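Proyectos de alumnado / Hogar y consumo

Orden y aprovechamiento del frigorífico en una cocina compartida
Por Raed Khoury - Abril
Compartido 9 veces - 2 comentarios

Introducción

El trabajo se hizo en la cocina común de la residencia Sayegh, en Groltport, dentro de la asignatura de Economía Doméstica. La cocina tiene un solo frigorífico grande, de acero inoxidable, con dos puertas arriba y un cajón inferior que sale hacia delante sobre guías metálicas. Lo usamos nueve residentes. El problema de partida era conocido por todos: se compraban productos repetidos, las botellas grandes ocupaban el sitio de los platos preparados y en el cajón de abajo acababa lo que no cabía en otra parte.

El objetivo era proponer un reparto del espacio que se pudiera mantener sin vigilancia diaria y comprobar si reducía la comida que se tira. No se pretendía comprar muebles ni recipientes nuevos.

Situación inicial

Antes de mover nada se vació el frigorífico por completo y se apuntó el contenido en una hoja. En el estante alto había tres frascos de mostaza abiertos. Las verduras estaban repartidas entre la puerta y el estante central, dentro de las bolsas de la compra. En el cajón inferior aparecieron salsas tumbadas, un paquete de tortillas caducado y medio limón.

La comida que hubo que tirar ese primer día pesó 700 gramos. No se contaron los envases ni los líquidos que se vaciaron en el fregadero.

También se preguntó a los residentes qué les molestaba más. La respuesta más repetida fue no saber de quién era cada cosa. La segunda fue tener que sacar botellas para llegar a lo que hay detrás. Una compañera añadió que el cajón inferior obliga a agacharse y que por eso no lo revisa.

Reparto propuesto

Se dividió el frigorífico por tipo de producto. La opción de dar un estante a cada persona se descartó pronto, ya que no hay estantes para nueve y unos compran mucho más que otros.

Los estantes altos quedaron para lácteos y sobras en recipientes con tapa. El estante central, para lo que se va a comer en los días siguientes. Las puertas, para salsas, huevos y botellas pequeñas. El cajón inferior se reservó para bebidas y envases cerrados, con una condición: nada suelto que pueda rodar hasta el fondo.

Para las marcas de propietario se usaron etiquetas Varnari, que ya había en la residencia. Se pegan bien sobre plástico seco, pero se despegan de las botellas cuando hay condensación. En esas se acabó escribiendo la inicial con rotulador en el tapón.

Aplicación

La colocación llevó una tarde. Lo que más tiempo consumió fue limpiar el cajón, porque la parte de atrás tiene una fila de ranuras verticales estrechas donde se queda la suciedad y no entra la bayeta. Se limpiaron con un cepillo de dientes viejo y agua con bicarbonato. Las guías se repasaron con papel seco.

La encimera de al lado, blanca, se dejó como zona de paso: lo que llega de la compra se apoya primero ahí, se etiqueta y después se guarda. Al principio funcionó regular. Varias botellas se quedaban fuera hasta la noche y las bolsas vacías se amontonaban. Se acordó que quien vacía una bolsa la dobla o la tira en el momento, aunque esto se cumple a medias.

Resultados

El seguimiento duró tres semanas. En la primera se siguieron tirando sobras sin etiqueta. En la segunda bajó bastante y en la tercera solo se tiraron un yogur y unas hojas de lechuga. No se volvieron a comprar frascos repetidos de mostaza, aunque con un plazo tan corto este dato dice poco.

El cajón inferior dio peor resultado que los estantes. Los envases pequeños no se sostienen de pie y se tumban al abrir y cerrar. Se probó una caja de cartón como separador - la de un paquete de té Trerley - y aguantó hasta que se mojó.

Dificultades y mejoras

Faltó medir el gasto. Se pidió a los residentes que guardaran los tiques, pero solo lo hicieron dos y no se pudo comparar nada. Tampoco se registró la temperatura, que habría servido para saber si el cajón se enfría igual cuando está lleno.

Si el trabajo se repite, convendría fijar desde el principio un momento para revisar el contenido y usar un separador de plástico lavable en el cajón.

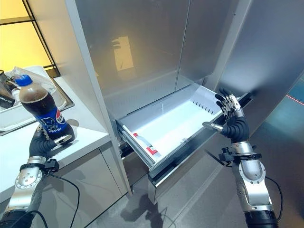 Anexo - Cajón inferior y encimera

Cajón abierto con un único envase pequeño, blanco, con banda y extremo rojos, tumbado en diagonal cerca de la esquina delantera izquierda. Es el tipo de envase que pasaría a la puerta con el reparto nuevo. En la encimera, una botella de Pepsi y, detrás, una bolsa de plástico transparente arrugada. El plano acotado del frigorífico se entregó en papel con la memoria.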